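Running a Shared Workshop: Habits Worth Setting Early

Stuart Sugden
December 2022

Most of the trouble in a shared shop comes from how people behave in it, and the newest person copies whoever is at the next bench. These are the habits I try to set in the first month.

1. Own up to breakage the same day
Put the broken tool on the foreman's bench with a tag giving your name and what you were doing. Do not hang it back up. I have never charged anyone for a snapped blade. I did once ask a man to leave for hiding a cracked grinding wheel.

2. Return borrowed tools cleaner than you got them
Wipe off the oil, knock out the chips and put the guard back on. If you dulled a chisel, sharpen it. If you can't sharpen, ask Tracey Fothergill at the back bench and watch her do it.

3. Keep your temper away from the machines
Someone who is angry should go and sweep, sort screws or take a walk. Argue in the yard if you have to. Do not talk to a person who is feeding stock into a saw, whatever they did to you.

4. Correct people quietly
Wait for the cut to finish, step over and say it once. Shouting across the floor makes everyone look up, including the ones with their hands near a blade. Save praise for when others can hear it.

5. Give the new person real work
Two weeks of sweeping teaches sweeping. When Jaxon Turcotte started, he had a small job of his own by the second day, a run of drawer dividers, and he took more care over the broom afterward too.

6. Leave the bench ready for the next person
Stop 15 minutes before you mean to go. Scrap goes in the bin, offcuts longer than your hand go on the rack, and small hardware goes back in its box with the lid on.

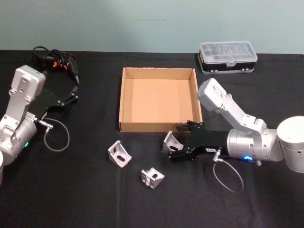
7. Tell the truth about time
If a job will be late, say so when you first know it. Chinyere Akpan writes the new finish time on the board and initials it, and the rest of us plan around that. A guess dressed up as a promise costs the next bench a morning.

8. Do not borrow from a closed toolbox
An open rack is shared. A closed box is private, even when the owner is standing right there and always says yes. Ask every time. The same goes for tape measures, pencils and the good stool.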